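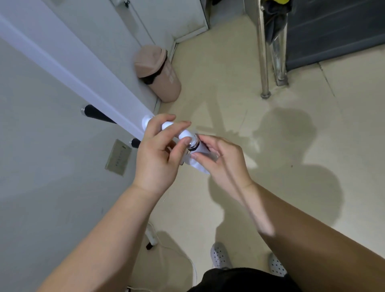 # Cleaning rail ends and fittings

The long part of a white rail is easy. One pass with a damp cloth and it looks fine. The grime stays at the ends, where the rail goes into its fitting and there is usually a metal ring or a collar with a groove beside it. Dust, soap and hand cream collect in that groove and go grey, then brown.

These steps are for coated white rails with plastic or metal end fittings, indoors, in a house or a shared building. Timber handrails need a different method.

## What you need

- Two soft white cloths, or a stack of plain tissues
- A small bowl of warm water with a few drops of dishwashing liquid
- Cotton buds
- A dry microfibre cloth for the metal parts
- An old towel if there are tiles underneath

White cloths are better than coloured ones here, as you can see what is coming off and when to stop.

## Steps

1. Check that the fitting is firm before you start. Hold the rail with one hand and try the fitting with the other. If it turns or lifts, leave the cleaning and get it tightened first.
2. Wipe the whole fitting dry to take off loose dust.
3. Dip a cloth, wring it out hard, and fold it into a strip. It should be damp enough to feel cool and no wetter.
4. Put one hand over the top of the fitting to steady it. With the other, wrap the strip around the joint and turn it back and forth, a quarter turn each way.
5. Refold to a clean section and repeat. A neglected joint can take 12 or more folds.
6. Run a damp cotton bud around any groove beside the ring. Go in one direction so you are lifting the dirt out.
7. Wipe again with a cloth dipped in plain water and wrung out.
8. Dry everything, then buff the metal ring with the microfibre.

If the rail folds or swings, do the underside as well. Most of the build-up I find is underneath, where fingers curl around.

## Stubborn marks

For yellowed soap, lay a damp, soapy tissue around the joint and leave it for 7 minutes, then wipe. Bicarb paste works on plain white plastic but can dull a coating, so test it somewhere out of sight. Don't use steel wool, bleach or anything gritty. Keep oil sprays away from any part people hold.

Black rubber bands and seals only need soapy water. If one has cracked or gone sticky, replace it.

## How often

Rails in daily use: a quick wipe each week and the full method once a month. Spare room or hallway rails can go a season. Do the wall knobs and hooks nearby while the bowl is still warm, and mop any drips off the floor before you pack up.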